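Teleop vs hand guiding for household tasks – what are you all using?

tilewright
Posted in: Teaching and demos

Right, I've been lurking since November and I think I've got enough bruises now to ask a proper question. We've been teaching chores in a real house, mostly the bathroom (tidying the counter, dealing with rubbish), all by remote control. I came from arms bolted to benches where you just grabbed the thing and dragged it through the motion, and I miss that more than I expected to!

My trouble is anything low down. Bins especially. You come in from overhead, there's a cupboard edge hanging over the far side, the liner is black and crinkly and swallows all the light, and the wrist view is half gripper anyway. I end up hovering for ages trying to judge how far down I am.
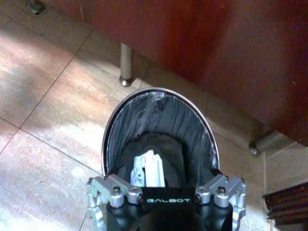
So my demos have these long dithery pauses in them, and of course the policy learns the dithering. I did 40 last week and binned 24 of them (sorry). Do people trim the pauses out afterwards, or just practise until they stop doing it?

ferrule_and_co
Practise. Trimming is a trap. We trimmed everything on the Inberg job and ended up with a robot that was terribly confident and knocked things over. Some of that hovering is you looking, and it needs to look as well.

mopbucket7
Disagree with ferrule, sort of. There's hovering because you're looking and hovering because your thumb is tired. I cut the second kind and keep the first. You do have to watch every demo back though – I get through a whole pot of tea.

Also, has anyone tried Karnari's depth overlay for the wrist view? I keep meaning to.

tilewright
Not tried it. We run Ketex for the replay side and I can't face swapping anything else this year.

mopbucket, how do you tell the two apart when you're watching someone else's demos? I know when my own hands are tired. I haven't a clue about anyone else's.

mopbucket7
Badly! I ask them to write a note after each batch. Most of them forget.

ferrule_and_co
And that's my point. If you can't tell, leave it in.

oldkinesthetic
Dragging by hand is still better for contact, I'll die on this hill. With wiping, pressing, screwing a lid on, you feel the force and it goes straight into the demo. Remote control is guessing with your eyes.

tilewright
I'd agree for one arm on a bench. With two arms on a humanoid in a small bathroom, where would I stand? I'd be blocking its view of the counter, and my own elbows would be in every head camera clip. And small light things don't give you much to feel anyway. The toothbrush has been our nicest object so far, it's all about the angle you come in at and whether you close in the right spot.

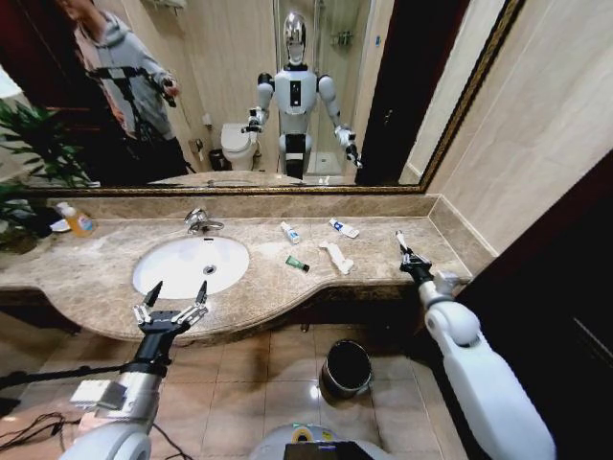 The other arm is what I struggle with. I'm concentrating so hard on the one doing the work that the idle one drifts about, and then the drift is in the data too. I've started choosing a parking pose before each go and trying to come back to it.

oldkinesthetic
Fair point about the elbows. I'd still do a few by hand with the tricky grasps and mix them in.

sprocketina
Late vote for freezing the idle arm in software! We did that at Ferreira, one button, and it saved us so much grief. The catch is you have to remember to unfreeze it for two-handed bits. I once spent most of an afternoon thinking a shoulder had died.

mopbucket7
I don't like freezing. It looks dead in the replay and then lurches when it wakes up. Parking pose plus a slow return works better for us.

tilewright
Going to try both. I'll do 90 with the freeze and 90 with the parking pose, same objects, and post what I get. No trimming on either lot, so ferrule can relax.

ferrule_and_co
Relaxed. Shuffle the order or you'll just be measuring how much better you got.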